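I have been learning to bake flatbread since June, and I'm completely hooked! It started with a paper bag of barbari that Banafsheh Sharifi handed me over the fence, still warm, sesame seeds all over the place, and I ate half of it standing in the driveway. I asked her how hard it was to make. She laughed and gave me a recipe with no oven temperature on it.

So I've had a lot of flat, sad, pale bread since then. The dough was never the problem (flour, water, yeast, salt, that's it), it was the glaze. You cook a little flour in water until it goes thick and shiny, then rub it over the top before you press the grooves in with your fingers. I skipped it the first few times, thinking it was just for looks. Big mistake. The glaze is what gives you that thin, crackly, golden top, and I could talk about it all day.
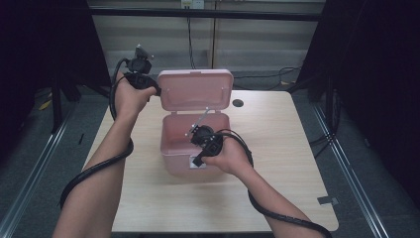 My other big discovery was flour. I'd been buying whatever was on sale, and then Abbas Taheri at the Parsa bakery told me to try a stronger bread flour and let the dough sit in the fridge overnight. What a difference! The dough stretched out long without springing back at me, and the inside had those big uneven holes I'd been chasing all summer. I use 700 grams for two loaves now. It's wetter than you'd expect, so keep a bowl of water close by for your hands and don't add more flour, even when you really want to.

For the grooves, press straight down until you can almost feel the pan. I was way too gentle at first and they puffed right out again in the oven. Five long lines, then a good handful of sesame and nigella seeds. I get mine in bulk from Zisgate, and yes, they end up in every drawer in my kitchen. 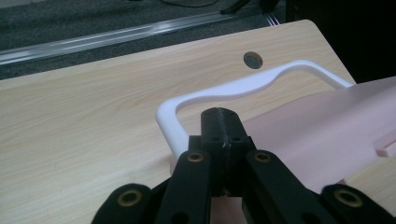 Black fingertip block over a light wooden tabletop.

I bake on an upside-down sheet pan, preheated for a full 30 minutes with the oven as high as it goes. A stone would be great too, I just don't own one yet. Slide the dough on fast and start checking early, the edges go from gold to too dark while you're pouring tea.

We eat it with feta, walnuts and whatever herbs look good, and the second loaf goes in the freezer in thick slices (if it makes it that far). Next up is sangak, the one that's baked on hot pebbles. Banafsheh says I'm not ready. I've already picked out the pebbles!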